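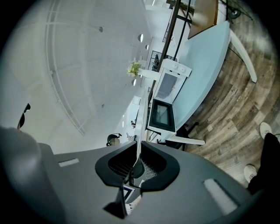 The Oven at the End of the Counter

Every office kitchen has one appliance that people feel strongly about. At Novwood, a design firm with 23 employees and a great many opinions about lunch, it is the white countertop oven.

It has two round knobs, which by current standards makes it practically a farm implement. There is no app. You turn a knob, you turn the other knob, and you stand there with your leftovers like someone from the past.

"We were offered a smarter one," says Samah Morsy, the office manager, in the tone of a woman turning down a timeshare. The smarter one would have cost $1,123 and wanted the wifi password. She bought new plates instead, and had enough left over for a potted plant, which went on the counter and has so far outlived two ficuses in reception.

The kitchen was redone in June, after a long stretch in which lunch was eaten over keyboards. The whole job came to $3,445, paint included, and the paint caused most of the arguing. Somebody wanted a shade called Oat. Somebody else wanted a darker shade that was also, as far as I could tell, called Oat. The white ceiling stayed white, largely through exhaustion.

The light blue tabletop was less of a fight. Morsy liked it, the delivery window was closing, and she had the company card. People sit there now. They talk about their kids and their knees, and every so often about work, though that is considered poor form before one.

Then there is the matter of the door. I have spent time in a lot of shared kitchens, and I judge all of them by the little mesh window on whatever heats the food. You can scrub a counter in ten seconds and fool most visitors. Those tiny dots take patience, and a splash of marinara will sit across them for as long as a company lets it.

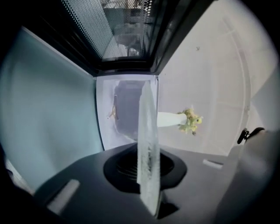

Antonina Hladun, who keeps the books at Novwood and has cleaned more of other people's soup than she cares to discuss, has a method. A bowl of water with a sliced lemon goes in the microwave for three minutes. The door stays shut for five more. Then a damp cloth, top to bottom, and a dry one after it. She does the inside of the door last and the rubbery bit around the edge when she is angry.

She once wrote this out and taped it up at eye level. It ran to 900 words, with a section on fish. Morsy asked for a shorter version, and the current sign says WIPE IT.

Compliance is mixed. The designers wipe. The sales team wipes if watched. I heated up a slice of leek tart while I was there and wiped very thoroughly, with Hladun standing behind me holding a mug. She handed me the dry cloth.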